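12/01/2021

Got to the Cimard open day a bit after ten. Parking was behind the Skusisix building and I had to walk back past the loading doors to find the entrance. They gave me a visitor sticker and a sheet with the program on it. The sheet said 87 people had registered, and the room they used for the welcome talk was full, so I stood at the back near the coffee.

Rodrigo Carvalho did the welcome. He kept it short. The company moved to Veduddale in September and most of the first months went into wiring. After that we were split into groups and mine went with Ilídio Neves, who runs the simulation side. I had hoped for the workshop first but it was fine.

Ilídio had the simulated bench up on the big screen. Two black arms over a wooden table, inside a black metal frame. They try a task there before any of it goes near the real arms. He said they had done more than 200 runs of this one setup since they moved in, and that most of the trouble is with how the arm comes in to the small parts.
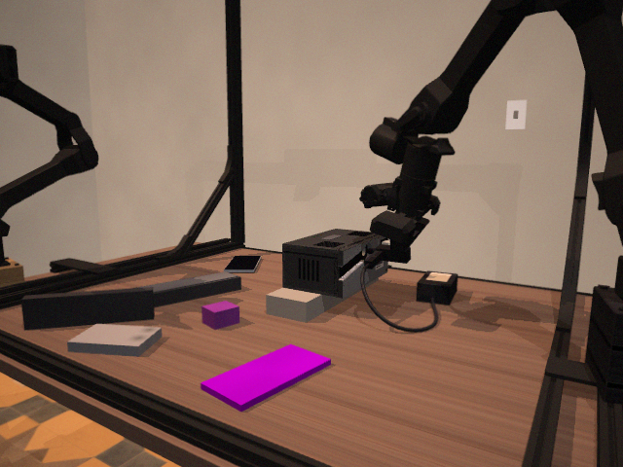

A man in our group asked how long it takes to set up a new table. Ilídio said 2 days if the objects are already modelled, longer if they have to be measured. The shadows and the wood grain were put in on purpose so the software doesn't get used to a plain background. The floor too. I wrote that down because I want to bring it up at work. Our own trial used a flat grey backdrop and we never thought to change it.

I asked whether the colours mattered and he said the bright ones are handy for the people watching, as it's easier to talk about the purple cube than about object whatever. Then he switched to another view and let us look for a while. 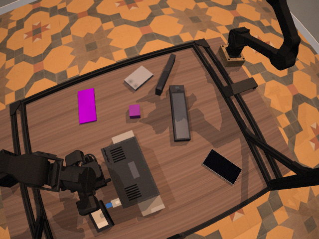 We ran over by a quarter of an hour and had to hurry through the workshop. Sampaio, the real bench, was switched off by then for the lunch break, so I only saw the arms parked. Will ask if I can come back for that part.

Lunch was sandwiches and a decent pumpkin soup. Sat with 6 people from a packaging plant who are looking at buying and mostly wanted to know about service calls. Rodrigo came by and gave me his card. I told him I'd send our part drawings.

Left at two. Need to email Ilídio about the backgrounds, and fill in the mileage form before I forget it again.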